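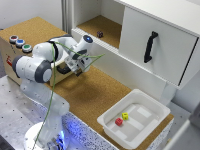

4. House rules for the shared arm

I wrote these after one too many near misses in September, so please read them before you touch anything!

4.1 Walk round the bench first. Hands, mugs and lanyards stay behind the line, 300 mm back from the cork.

4.2 Check the cable run. I like enough slack for a full reach and no more.
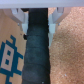 4.3 Grip checks are my pet subject, so bear with me. Start at the lowest force and go up one step at a time, never 2. With something long and round, like the black taped handle between the fingers, I stop and look at both fingertips before I let anyone lift (yes, even Prasanna).

Caution: never steady a part by hand while the arm is live.

4.4 Drawers and doors: run at slow speed for the first 3 passes.

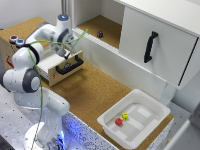

If it snags, press stop and back the arm off with the pendant – don't tug at it! Then write it in the Drokeo log, even if it seems daft.

4.5 Before you reach in for a cube, pause the program and say "hands in" out loud. Say "hands out" when you're clear.
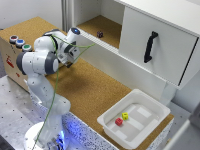 Fig. 4. Arm turned towards the open shelf, with the tray of cubes on the cork.

4.6 Finished? Park it, log off and tell Jolanta.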